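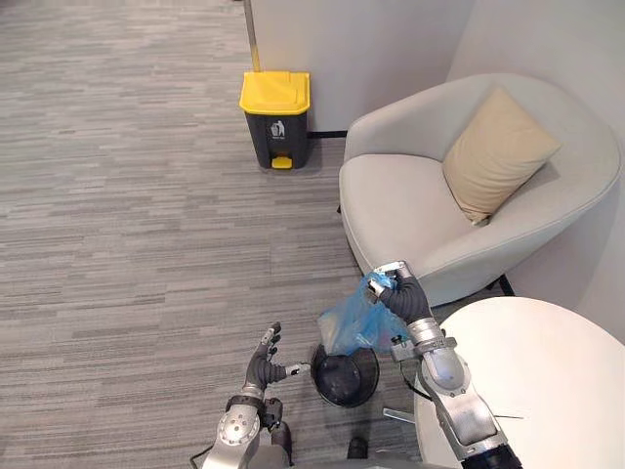
When I moved to Tevham, I did not know how to throw things away. In my country we had one container for everything, and it stood in the yard. In my new building I received a paper with 15 categories, and I needed a dictionary to read it.

I am in favor of sorting waste. My complaint is about the way we ask people to do it. The rules are written by persons who already know them. A yogurt cup goes in one place and its lid in another, but if the lid is still attached, the cup goes in a third. My neighbor Kendra Hawthorne was born in this town, and she still keeps the paper inside her cupboard door.

In November the town began to give a fine of 20 dollars for a wrong bag. I received one, for a milk carton. Jocelyn Bergeron, who answers the phone at the town office, was very polite with me and explained that cartons had changed category in the spring. I asked how I could have known this. She said it was on the website, and I found it there later, on the second page of a document about parking.

A fine teaches people to hide their mistakes. In my building, some of the tenants now carry their doubtful things to the public bins near the station, where nothing is sorted at all. I understand them, although I do not do it myself.

I would prefer fewer categories, perhaps four, with the same colors in every town of the region. We would lose some material by this. I think we would win back many people who have stopped trying, and among them are several who were born here and read the language much better than I do.

Béla Lengyel

Contact | Copyright Tevham Letters | Back to top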